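Sturness Road Sidewalk and Bus Stop Project
Progress report to the Saarinen Fund
08/12/2021

The sidewalk on the north side of Sturness Road is finished between the Dandton turnoff and the library. It is 588 yards long and replaces the gravel shoulder that people had been walking on. The contractor poured the last section in July and opened it once the curb ramps passed inspection.

Two of the three bus stops now have a level concrete pad and a bench. The third, outside the medical building, has the pad only. The bench was delivered with the wrong mounting brackets and the supplier is sending a new set. We expect to install it within 13 days of delivery.

Drainage at the lower end took longer than planned. The old culvert under the school driveway was cracked and had to be replaced before the curb could go in. This added 6 working days and was paid for out of the contingency line. The driveway stayed open on one side during the work.

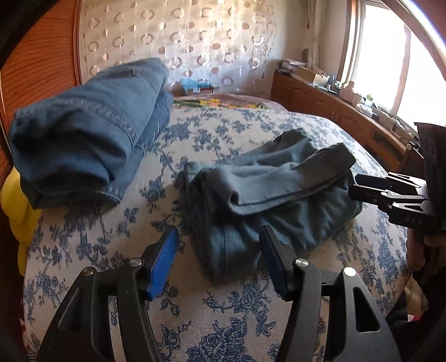 Street lighting is the main item still open. The utility has approved the pole locations but has not given us a connection date. Conduit is already in the ground, so no part of the new sidewalk will need to be dug up. We have asked for the four poles nearest the bus stops to be connected first.

Over 40 residents came to the open session at the Nakatberg town hall. Most of the questions were about parking on the south side, snow clearing and the speed of traffic coming down from Dandton. The town will clear the new sidewalk on the same route as Main Street. Speed is outside the scope of this grant, but we passed the comments to the county road office and asked for a traffic count after school starts.

Spending is within the approved budget. We are not asking for any change to the grant amount. We do ask that the end date be moved back one month to allow for the lighting connection. A revised schedule and copies of the contractor's invoices are attached.

Remaining work: bench at the medical building, lighting connection, crosswalk paint at the library, and reseeding of the strip behind the curb.

Submitted by the Town of Nakatberg, Public Works Office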